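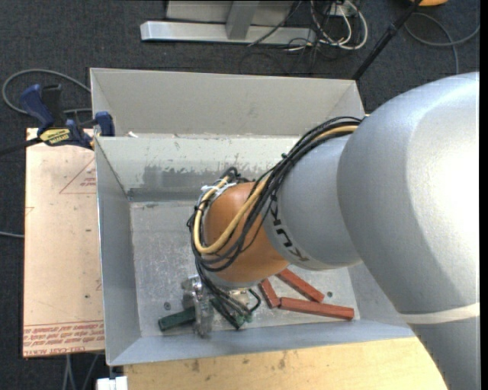
Bins, blocks and a little confession

So I finally tackled the block bins at the Plaltley play library this month, and I have to tell you, I loved every minute of it (my knees less so). Giorgia Lo Presti had been asking me since November to get the building blocks sorted before families start borrowing them again, and I kept saying "next week!" like I always do.

We're down to 22 sets now. A few of the old ones had lost so many pieces that I folded them into the spares, and what was left got wiped with a damp cloth and spread out on towels overnight. Please don't soak them at home - the paint lifts at the corners and then they feel gritty forever.

I went with deep, open bins this time. No lids! Lids go missing, and kids want to see what's in there before they dig. Reds and greens can share, I don't mind, but the long blocks should go in flat so the short ones don't get stuck underneath.

Dario Cattaneo is lending us his label maker, so each bin will have a number on the side by the time you read this. If you've still got a set from last fall, drop it at the front desk any afternoon before 2 and I'll check it in myself. Odd blocks from under the couch are very welcome too.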